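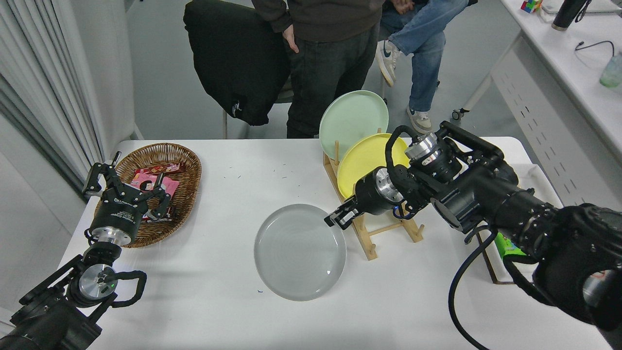 Gripper comparison, final report (short version)
Cao lab, group 4. Handed in 26th November

Goal: see which finger pads handle dishes best. Two sets, Clarketti soft pads and the Nirside hard ones. Same arms, same controller, same rack.

Runs: 535 with soft pads, 203 with hard. Not even, we know. The hard set came late and we lost time in August redoing the wrist mounts.

Results. Soft pads better on plate rims, fewer slips. Hard pads ok on snack bags, bad on anything smooth. Placing into the rack was the slow part for both, mostly teh angle of the wrist.

Problems: cable drag on the right arm. Wrist camera loses the rim when the gripper gets close. Didnt fix either.

Next: even out the runs, try a shorter cable.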